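Molded Parts: Shape, Handling and First Inspection
Course handout, Unit 4
Room 109, Drekent workshop building

Please read these pages before the practical lesson. The lesson takes 40 minutes and we do not repeat the theory in it. The words in the list below will be used all the time, so it is good to know them already.

1. Why a large panel is not solid

A big molded panel could be made as one thick plate, but it would be heavy, it would cool slowly, and the thick places would sink. So the designer keeps the wall thin and gives the stiffness back with ribs. The ribs run along the edges and across the width. Material which does no work is left out, and so the panel gets openings.

When you meet a new panel, first find the ribs. After that you will understand much easier how the part wants to bend. A long panel bends little in the direction of its long ribs and more in twisting.
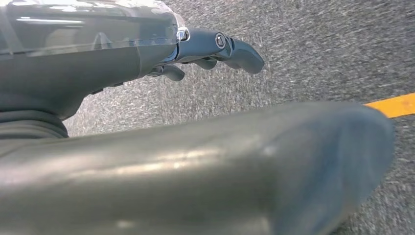 2. Words we use

Rib: a narrow raised wall which makes the part stiffer.
Opening: any place where you can look through the part. We say "cutout" for a square one, although in most cases it was never cut.
Channel: a hollow, box-like form standing out of the face.
Rim: a thin raised line along an edge.
Flash: very thin extra plastic, where the two halves of the mold met.
Gate mark: the small rough point where the material came into the mold.
Trim: a long narrow piece which covers or finishes an edge.

Students often mix flash and rim. A rim has the same height everywhere and belongs to the drawing. Flash is irregular, and you can feel it with the nail.

3. Long, narrow sections

Hold a long section from both faces, with fingers over one edge and the thumb under the other. Do not pull on a thin rim. If the section is longer than your arm, ask your neighbor to take the far end. Lay it flat on the table when you want to judge if it is straight, and look along it from the end with one eye closed.

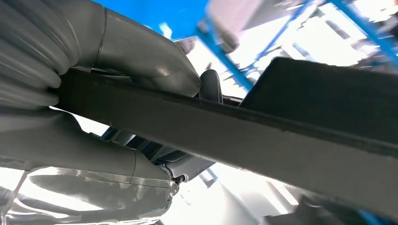 Can I clean a molded part with solvent before the inspection?

A soft cloth and water with a little soap is enough in this course. Some solvents attack the plastic and leave a dull place, or small cracks which come only later. If there is grease on the part, put it aside with a yellow tag and tell the instructor.

4. Order of the inspection

a) Compare the part number with your sheet. The practice panel is number 757.
b) Find the face and the back side. Decide which end you call the top, and write it down.
c) Go along the outer edges with your finger, slowly.
d) Look at each opening, beginning from the top. Check the corners for white lines, they mean stress.
e) Look inside the channel from its end.
f) Check the small round holes last.

The lamp over the inspection table should give 1000 lux. For black plastic please turn the part a little under the light. A scratch on black can disappear completely from one angle and be very clear from the next one.

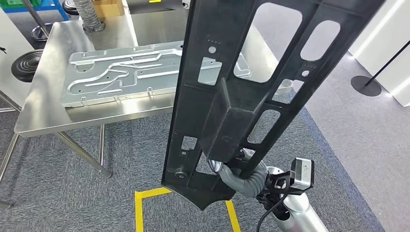

Uvis Mnguni

5. Panels with many openings

A black ladder-like panel, with openings of several sizes and a hollow channel on its face, is a difficult part for beginners. The eye goes to the largest opening and stays there. Take your time with the small ones.

Standing the panel upright is useful when you check the openings. You see through it to the wall, and a piece of flash inside an opening shows against the lighter background. Keep a secure hold on it near the lower end, and do not let a tapered tip carry the weight on the floor.

For your report, make a simple outline drawing on one page. Mark each defect with a number, and write for each number the place, the type and the size in millimeters. "Small" is not a size.

Bring to the lesson: this handout, a pencil, a steel ruler, your inspection sheet.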